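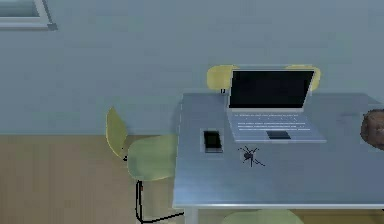 Table area at scenario load, laptop and phone on the tabletop.

Ticket 2274
Project: Hokgate (household fetch, simulation)
Component: Vusow grasp planner
Reported by: Raili Heiskanen
Opened: 7th February
Severity: high
Status: open, workaround in place

Summary
Planner process hangs when the target is on a soft seat. The watchdog does not fire. Table targets are not affected.

Steps to reproduce
1. Load the two-target scenario with default physics.
2. Send a pick request for the phone on the table. Planner returns a path.
3. Send a pick request for the handset-type object on the blue lounge chair.
4. Planner logs "contact set updated" until the process is killed.

Expected: path or a clean "no grasp" after 3000 ms.
Observed: no return value. Longest run left alone was 229 seconds.
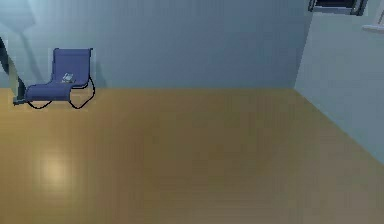 The sling seat dips in the middle, and the collision mesh for it was rebuilt in the last asset import. The new mesh has 74 overlapping faces near the backrest. The contact solver flips between two of them on every step, so the pose never settles and the planner keeps restarting its search. Each restart also resets the watchdog timer. I consider that the more serious fault, as the same timer code ships on the Krajčí arm.

Tried
- Solver step halved: no change.
- Old chair mesh restored: planner returns normally.
- Seat set to rigid: hangs as before.

Workaround
Use the old mesh. Do not run Hosorura builds on hardware until the timer reset is removed from the restart path.

Next
Mesh cleanup to assets. Timer fix to planner team, separate ticket to follow.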